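We use cookies to remember your settings. Accept | Manage

Keeping track of the tools and small appliances (without losing a weekend to it)

I do the books for a small repair business, so you'd think my own workshop would be in order. Ha! Last March I tried to work out what I'd paid for the bench grinder and found the receipt inside a paint tray. So now I keep an asset list, the same sort I keep at work, only shorter.

Mine is a plain spreadsheet with one line per item: what it is, when I bought it, what I paid, the serial number, and how many years I expect to get out of it. Anything under $51 I leave off. Life's too short to log screwdrivers. 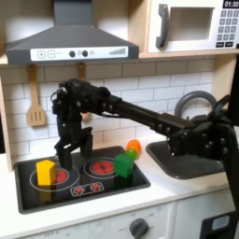 Then I take the price, knock off whatever I think I could sell it for at the end, and divide by the years. My table saw gets 7 years and the shop vac gets 2 (I'm hard on shop vacs). That tells me how much to put aside each year for the next one, and I move it into a savings pot every January before I can spend it on clamps.

Stick a numbered label on each thing, somewhere it won't get rubbed off, and put the same number on the receipt. I photograph receipts too, as the shiny kind fade terribly. My friend Narayanan Bangera keeps his in a cookie tin and swears by it, but he also has over 17 drill chargers and can't match one to a drill, so take that as you will. 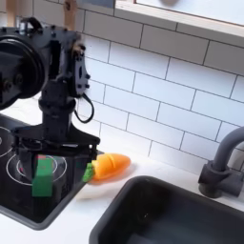

What do I do when something gets repaired?
Put the cost in a notes column and leave the original price alone. If the repair really adds years, like a new motor, start a fresh line for it with its own lifespan.

When you sell or toss an item, don't delete the row. Write the date and what you got for it, then move it to a second sheet. I go through mine on a Tuesday evening with the radio on, and I still haven't found the manual for the grinder.

Related
Sorting a drawer full of warranties
Labels that stay put on greasy tools
A simple household budget sheet

Contact | Copyright Bosden Home Notes | Back to top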